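WORK AND AUTOMATION
Week 6 handout: Garment handling in commercial laundries
Course notes prepared by Iolanda Pimentel

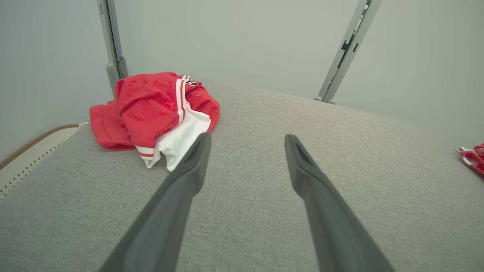 Figure 1. Open two-finger gripper and a crumpled red garment on a grey upholstered surface, wrist camera view.

Read these notes before the tutorial. The reading from last week on warehouse picking is assumed, especially the section on pace. You will need the definition of "residual task" again.

1. Why cloth is hard

Most factory automation grew up around parts that keep their shape. A bracket or a bottle can be picked up the same way all day. Clothing can't. A shirt dropped twice from the same height lands in two different shapes, and the machine has to find a hold on it each time.

Figure 1 is a fair picture of the problem. The garment could be a jersey or a pair of athletic shorts, and from this angle it is difficult to say which. There is a white stripe band down the bundle and a white section spilling forward at the bottom, with striped trim that may be a cuff or a hem. A person would pick it up, give it a shake and know. A gripper has to choose a pinch point first, and a poor choice can bring up two layers or pull a sleeve through the body.

Laundries have had washing, drying and flatwork ironing by machine for decades. Sheets and towels are rectangles, and feeding them is mostly a matter of finding corners. Mixed clothing has stayed with people.

2. Case: the Canel plant

Canel is a contract laundry that washes uniforms and sports kit for clubs, schools and a few hotels. It runs two shifts, with 80 people on the floor at the time of the study. Of these, 19 worked in sorting and folding, the area where the new equipment was to go. The system came from Gedach, with the installation and training done by Pristton.

The plant manager, Nivaldo Dantas, gave staff a written undertaking that there would be no redundancies in the first year. Hours were a separate question, and the undertaking did not mention them. Keep this in mind for question 2 at the end.

The arms were brought in to do one thing: take a garment from a heap and present it flat enough for a person or a folding machine to finish. Sorting by customer stayed manual, as did stain checks and repairs.

3. What changed for the people there

Before the change, a folder picked up a garment, looked it over, folded it and stacked it. It was one job done by one person. Afterwards it was broken into pieces, and the pieces left for people were:

– clearing garments the arm had failed to separate
– checking for stains and loose trim
– pulling out cords, straps and other small items before they reached the arm
– restarting a station after a stop

These are residual tasks in the sense used last week. None is heavy. Several are harder to plan around than folding was, because they turn up at irregular times.

Jailson Conceição had folded at Canel for 12 years and moved to tending two stations. In his interview he said his shoulders were better and his evenings were worse. "Folding, I could think about something else. Now I'm listening for the thing to stop." Anderson Frota, on the same shift, liked the new work and asked to be trained on setup. Both accounts are in the reader and both should be taken seriously.

Pay is where the two shifts disagreed most. Folders had been on a piece rate with a bonus above 100 garments an hour. Once the arm set the pace, the bonus made no sense, and it was replaced by a flat hourly rate. Slower workers gained a little and the fastest lost money. The fastest were mostly the longest-serving women on the day shift, and they had not been asked about it beforehand.

4. Skill: lost, moved or hidden?

Cavalcanti (see reader, second article) argues that automation of this kind hides skill. Someone clearing a tangled garment still uses what they knew as a folder – where the seams run, how a fabric slides – but the job title and the pay scale no longer mention it. Cleiton Cordeiro's reply in the same issue is that the skill really does fade, and that new starters who never folded by hand take longer to clear a stop.

The Canel material gives some support to each. Supervisors kept putting former folders on the busiest stations, although on paper any operator could tend any station.

5. For the tutorial

Bring half a page on one of these.

1. Look at Figure 1 and write down what a person needs to know about clothing to take over when the machine can't get a hold.
2. What should a written undertaking to staff cover besides redundancies?
3. If the piece rate goes, who should be in the room when the new rate is set?

The first assignment draws on sections 3 and 4. Extensions go through the course office, and requests need to be in before the February break.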